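딸깍, 그 소리를 만드는 사람들
최종 수정: 2월

세탁기 문이 잠길 때 나는 소리를 기억하시는지. 자판기에서 캔이 떨어지기 직전, 호텔 금고가 열리는 순간, 오래된 핀볼 기계의 플리퍼가 튀어 오를 때도 비슷한 소리가 난다. 짧고 단단하고, 어딘가 속이 시원한 '딸깍'. 나는 이 소리를 좋아한다. 그냥 좋아하는 정도가 아니라, 낯선 건물에서 전자식 도어록이 열리면 안에 뭐가 들었을지 궁금해서 약속 시간에 늦는 사람이다.

안에 든 것은 대개 솔레노이드다. 구리선을 촘촘히 감은 코일, 그 한가운데를 오가는 쇠막대, 막대를 제자리로 돌려보내는 스프링. 전기를 흘리면 자기장이 생기고 막대가 빨려 들어간다. 전기를 끊으면 스프링이 민다. 끝이다! 19세기 사람을 데려와도 오 분이면 이해할 물건이 지금도 우리 집 세탁기 문을 잠그고 있다는 사실이 나는 매번 신기하다.

스티르카(Stirka)는 바로 그 물건을 고치는 작업실이다. 상가 건물 2층, 계단을 올라가면 왼쪽 문. 간판은 손바닥만 하고 초인종은 한참 눌러야 한다. 월요일 오전 열 시에 찾아갔더니 작업대마다 불이 켜져 있고 라디오에서는 교통 방송이 흘러나왔다. 주인인 웬델 들라크루아(Wendell Delacroix)는 커피를 내리던 중이었다. 인사보다 먼저 건넨 말이 이랬다. "손 씻고 오세요. 선크림 바르셨으면 두 번."

플런저, 그러니까 코일 속을 드나드는 쇠막대에 기름기가 묻으면 먼지가 붙고, 먼지가 붙으면 막대가 뻑뻑해진다. 작업실에 들어오는 고장의 절반쯤은 타 버린 코일도, 부러진 스프링도 아닌 그 뻑뻑함에서 온다고 했다. 나는 선크림을 발랐으므로 두 번 씻었다.

작업실은 열여덟 평 남짓일 거라고 멋대로 짐작했는데 훨씬 좁았다. 대신 벽을 잘 썼다. 한쪽 벽에는 부품 서랍장이 천장까지 올라가 있고 서랍은 모두 36칸이다. 칸마다 이름표가 붙어 있는데 규칙을 알아내는 데 시간이 좀 걸렸다. 크기순도 가나다순도 아니고, 소리순이다. 위쪽 서랍에는 높고 가벼운 소리를 내는 작은 것들이, 아래쪽에는 '쿵' 하고 문을 울리는 큰 것들이 들어 있다. 웬델은 맨 아래 서랍에서 묵직한 놈을 하나 꺼내 전원을 물려 보였다. 작업대 위 커피에 동그란 물결이 일었다.

"처음엔 전압별로 나눴어요. 그런데 손님들은 전압을 모르고 와요. 대신 입으로 흉내를 내요. '전에는 탁 했는데 요즘은 트륵 해요.' 그러면 저는 몇 번째 줄을 열어야 할지 알죠."

이 대목에서 나는 수첩에 느낌표를 세 개 그렸다.

작업의 첫 단계는 늘 같다. 스테인리스 쟁반에 흰 폼 시트를 깔고, 들어온 부품을 그 위에 올려놓는다. 단단한 바닥에 바로 두면 굴러가다가 축 끝이 찍히기도 하고, 작은 와셔가 튀어 나가면 영영 못 찾는다. 흰색을 고집하는 이유를 물었더니 검은 리드선과 은색 와셔가 한눈에 보여서라고 했다. 병원 수술실 같다고 하자 웬델이 정색했다. 수술실에서는 라디오로 교통 방송을 틀지 않는다고.

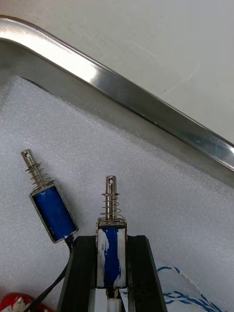 흰 폼 위의 푸시풀 솔레노이드. 둥근 축 끝에 가로로 뚫린 구멍과 축을 감은 복귀 스프링이 보인다.

생김새 이야기를 조금 더 하고 싶다. 작은 푸시풀 솔레노이드는 참 단정하게 생겼다. 네모난 금속 틀이 집이고, 반질반질한 파란 테이프를 두른 코일이 그 안에 들어앉아 있다. 위로는 잘 닦인 강철 축이 솟아 있고, 스프링 끝에는 얇은 와셔가 모자챙처럼 얹혀 있다. 내가 제일 좋아하는 부분은 축 끝의 구멍이다. 지름이라고 할 것도 없는 그 작은 구멍에 핀이나 고리를 걸어 빗장을 당기고 밸브를 밀고 종을 친다. 힘은 코일에서 나오지만 일은 이 구멍을 거쳐 나가는 셈이다.

다만 깨끗한 것만 있지는 않다. 코일 위로 허연 얼룩이 번진 것도 있다. 얼룩의 정체는 겉만 봐서는 모른다는 게 웬델의 지론이다. 세제가 말라붙은 자국일 수도 있고, 굳은 접착제나 물때일 수도 있고, 옛 주인이 윤활제랍시고 바른 무언가일 수도 있다. 그래서 그는 얼룩을 보자마자 닦지 않는다. 먼저 저항을 재고, 축을 손가락으로 눌러 보고, 놓아 보고, 다시 눌러 본다. 닦는 건 맨 나중이다.

"닦으면 예뻐지잖아요. 예뻐지면 고친 기분이 들어요. 그게 위험해요."

누르는 시험은 나도 해 보았다. 상태가 좋은 것은 손가락 끝에서 사르르 내려갔다가 손을 떼면 한 번에 올라온다. 좋지 않은 것은 중간에서 머뭇거린다. 말로 옮기기 어려운데, 서랍을 닫다가 뭔가에 살짝 걸린 느낌과 비슷하다. 웬델은 그 느낌만으로 축이 휘었는지 틀이 틀어졌는지를 가려낸다고 했고, 나는 열 번을 눌러 보고도 둘을 구분하지 못했다. 그래도 재미있었다! 책상에 하나 두고 회의 시간마다 누르고 싶을 정도로.

점심 무렵이 되자 무첸 한(Muchen Han)이 도시락 가방을 들고 들어왔다. 배선은 전부 무첸의 몫이다. 웬델이 쇠를 만진다면 무첸은 선을 만지고, 둘의 작업대는 나란히 붙어 있지만 분위기가 영 다르다. 웬델 쪽은 라디오 소리가 크고 커피 자국이 많다. 무첸 쪽은 조용하고, 니퍼가 크기대로 줄을 서 있다.

"솔레노이드가 고장 났다고 들고 오시는데 선이 끊어진 경우가 진짜 많아요. 문짝에 달린 건 특히요. 문을 열고 닫을 때마다 선이 접히니까 피복은 멀쩡한데 속에서 구리가 한 가닥씩 끊어져요."

무첸은 얼마 전 마무리한 일 하나를 꺼내 놓았다. 두르키코(Durkico)라는 동네 오락실에서 맡긴 핀볼 기계였다. 오른쪽 플리퍼가 가끔 대답을 안 한다는 증상이었는데, 이 '가끔'이 사람을 미치게 한다. 작업실에 갖다 놓으면 멀쩡하고 오락실로 돌려보내면 말썽이다. 세 번을 왕복한 끝에 범인이 잡혔다. 코일에서 나와 기판으로 가는 선 한 가닥이 꺾이는 자리에서 끊어져 있었고, 기계가 평평할 때는 붙어 있다가 손님이 기계를 툭 치면 떨어졌던 것이다. 오락실 바닥에서는 다들 기계를 친다. 작업실에서는 아무도 안 쳤다. 그 뒤로 무첸은 핀볼이 들어오면 점검표에 '세게 치기'를 적어 넣는다.

무첸의 원칙은 간단하다. 선은 색을 믿지 말 것. 빨강이 플러스고 검정이 마이너스라는 건 약속일 뿐이고, 누군가 급한 마음에 집에 있던 선을 아무거나 이어 붙였을 수 있다. 실제로 오래된 기계를 열면 빨간 선이 중간에 파란 선이 되었다가 다시 노란 선이 되어 나오는 일이 흔하다. 그런 걸 무첸은 '이어달리기'라고 부른다. 이어달리기를 만나면 중간을 고치지 않고 처음부터 끝까지 한 가닥으로 새로 깐다.

쟁반도 따로 쓴다. 웬델의 쟁반이 은색이라면 무첸의 쟁반은 귤껍질 같은 색의 플라스틱이다. 크고, 바닥이 매끈해서 얇은 선도 잘 미끄러져 풀린다. 엉킨 다발을 여기에 쏟아 놓고 손으로 살살 흔들면 절반은 저절로 풀린다고 한다. 나머지 절반은 인내심으로 푼다. 잡아당기는 건 금지다. 나는 두 번 잡아당겼다가 두 번 다 혼났다. 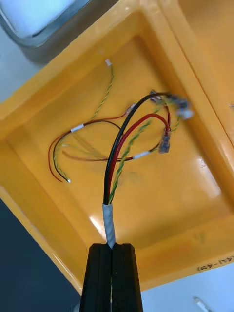

꼬임선 이야기가 나오자 무첸의 말이 빨라졌다. 두 가닥을 서로 꼬아 두면 바깥에서 들어오는 잡음을 덜 탄다. 솔레노이드처럼 전기를 한꺼번에 먹었다가 뚝 끊는 부품 옆에서는 이 차이가 꽤 크다. 신호선을 나란히 뉘어 놓으면 딸깍할 때마다 센서가 깜짝깜짝 놀란다. 그래서 무첸은 센서로 가는 선만큼은 꼭 꼬아서 쓴다. 전동 드릴에 두 가닥을 물려 천천히 돌리면 몇 초 만에 고른 꽈배기가 나오는데, 이게 또 보고 있으면 넋이 나간다. 한 가지 요령은 원하는 만큼보다 조금 더 감았다가 놓아 주는 것. 선이 스스로 조금 풀리면서 편한 자리를 찾는다.

테이프 감는 법도 배웠다. 앞 바퀴를 절반쯤 덮으면서 비스듬히 올라가고, 마지막 한 바퀴는 당기지 않고 얹는다. 끝까지 힘껏 당겨 붙이면 며칠 뒤 테이프가 제 힘으로 오므라들어 끝이 들뜬다. 부모님 댁 멀티탭에 감아 둔 테이프가 왜 늘 끈적하게 벗겨져 있었는지 이제야 알았다. 감은 사람이 나였다.

이름표는 어떻게 하느냐고 물었더니 무첸은 대답 대신 기계 뒤판을 하나 열어 보여 주었다. 선마다 흰 이름표가 둘러져 있고 깨알 같은 글씨로 출발지와 도착지가 적혀 있었다. 다음에 이 기계를 열 사람에게 남기는 쪽지라고 했다. 그 사람이 자기일 수도 있고, 십 년 뒤에 다른 동네에서 뚜껑을 연 누군가일 수도 있다. 웬델이 옆에서 거들었다. 본인이 붙인 이름표를 본인이 못 읽은 적도 있다고. 무첸은 못 들은 척했다.

스티르카라는 이름은 세탁에서 왔다. 웬델이 처음 고친 물건이 이웃집 세탁기 문잠금 장치였고, 그 집에서 쓰던 세탁 세제 통을 부품함으로 얻어 왔다고 한다. 세제 통은 아직도 창가에 있다. 안에는 짝을 잃은 와셔가 가득한데, 바닥 청소를 할 때마다 조금씩 늘어난다.

일감은 생각보다 다양했다. 동네 목욕탕의 사물함, 치과 의자의 밸브, 교회 종탑의 타종 장치, 그리고 리스턴(Liston) 인형극장의 무대 장치. 이 마지막 것이 나를 완전히 사로잡았다. 리스턴에서는 인형의 집 창문이 저절로 열리고 부엌 찬장에서 접시가 튀어나오고 지붕 위 닭이 고개를 든다. 그 모든 움직임 뒤에 작은 솔레노이드가 하나씩 숨어 있다. 공연 한 편에 18개가 들어간다고 했다. 문제는 소리다. 닭은 고개를 들어야 하지만 딸깍해서는 안 된다.

그렇게 좋아하던 소리를 없애는 일이라니 조금 서운했는데, 막상 과정을 듣고 나니 이쪽이 더 재미있다. 소리는 축이 끝까지 빨려 들어가 바닥을 때릴 때 난다. 그러니 바닥에 아주 얇은 고무를 댄다. 너무 두꺼우면 축이 덜 들어가 힘이 빠지고, 너무 얇으면 소용이 없다. 돌아올 때 나는 소리는 와셔가 틀을 칠 때 나니까 거기에는 펠트를 댄다. 웬델은 펠트를 모자 수선집에서 얻어 온다. 공업용도 써 봤지만 모자 펠트가 제일 과묵하다나.

무첸은 극장 일이 들어오면 선을 전부 검은색으로 바꾼다. 객석에서 보이면 안 되니까. 그러면 색으로 구분할 수가 없어지는데, 이때 이름표가 진가를 발휘한다. 닭, 접시, 부엌 창, 다락 창. 출발지와 도착지 대신 등장인물의 이름이 적힌다. 나는 '닭(머리)'이라고 적힌 이름표 하나를 얻어 왔고 지금 내 열쇠고리에 감겨 있다.

오후에는 아도(Addo)에서 사람이 왔다. 아도는 큰길 건너에 있는 자전거 대여점인데, 잠금장치가 말을 안 듣는다며 상자째 들고 왔다. 웬델은 뚜껑을 열기도 전에 물었다.

"무슨 소리가 나요?"

손님은 잠시 부끄러워하더니, 제법 진지하게 흉내를 냈다. 틱, 하고 끝이 흐려지는 소리였다. 웬델이 서랍장 앞에 섰다. 위에서 두 번째 줄. 꺼내 든 부품을 상자 안의 것과 나란히 대어 보니 틀의 크기도 구멍의 위치도 똑같았다. 나는 박수를 칠 뻔했다.

집에서 따라 해 보고 싶은 독자가 있을 것 같아 두 사람에게 조언을 부탁했다. 웬델은 처음이라면 6볼트짜리 작은 것부터 시작하라고 했다. 건전지로도 움직이고, 힘이 약해서 손가락이 끼어도 웃고 넘어갈 수 있다. 오래 켜 두지는 말 것. 솔레노이드 중에는 잠깐씩만 쓰도록 만든 것이 많아서 전기를 계속 흘리면 금세 뜨거워진다. 10초를 켰으면 그보다 넉넉히 쉬게 해 주고, 손으로 만지기 전에 온도부터 살핀다. 콘센트에 꽂는 기계라면 뚜껑을 열 생각부터 접으라고 두 사람이 입을 모았다. 플러그를 뽑아도 전기가 남아 있는 부품이 있고, 그건 재미로 만질 물건이 아니다.

무첸의 조언은 더 짧았다. 다이오드를 잊지 말 것. 직류로 쓰는 코일은 전기가 끊기는 순간 거꾸로 높은 전압을 튀긴다. 코일 양쪽에 다이오드 하나를 방향 맞춰 물려 두면 그 기운이 빙글빙글 돌다가 사그라든다. 빼먹으면 스위치나 기판이 대신 맞는다. 무첸은 학생 때 이걸 빼먹어 기판을 세 장 태웠고, 세 장 다 버리지 않고 작업대 위 벽에 걸어 두었다.

나는 돌아오는 길에 부품 가게에 들러 솔레노이드를 하나 샀다. 건전지 상자와 누름 스위치, 다이오드도 함께. 그날 저녁 식탁에서 선을 이었는데 테이프는 배운 대로 절반씩 겹쳐 감았고 마지막 바퀴는 당기지 않았다. 스위치를 눌렀다. 딸깍. 고양이가 냉장고 위에서 고개를 들었다. 한 번 더 눌렀다.

지금은 축 끝 구멍에 실을 걸어 작은 놋쇠 종을 칠 궁리를 하고 있다. 종을 현관에 달지 책상에 달지는 아직 못 정했다. 웬델에게 전화로 물었더니 어느 쪽이든 좋은데 우선 종소리부터 들려 달라고 해서, 수화기에 대고 한참을 흔들었다.

스티르카는 예약 손님만 받는다. 전화할 때 기계 이름은 몰라도 된다. 소리 흉내만 연습해 두시길.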